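Unit 6: Cockroaches and ants in commercial kitchens

Read before the tutorial: Jansen and Totier handout, section 2.

Inspection comes first. Check behind fridges, under sinks and inside the motor housings of dishwashers. Note droppings, egg cases and live insects, and mark each spot on the floor plan.
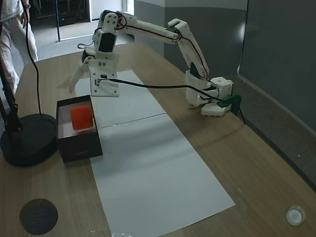 Sticky traps go flat against the wall, with the open ends running along it. In the Hindia Street exercise, 53 traps were set in July and left for 67 hours. Count nymphs and adults separately — the ratio matters for the report.

Gel bait is placed in small dots near harbourage. Do not spray over it. 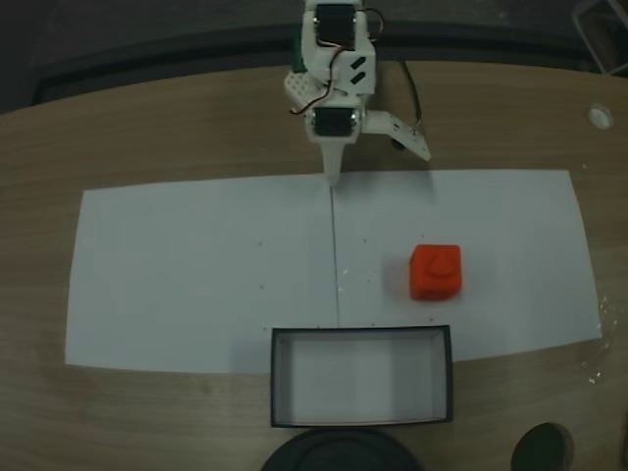
White arm over the table, with paper laid across the top.

Ants: follow the trail back to the nest before choosing a bait. Sugar baits for Janska site, protein for the others.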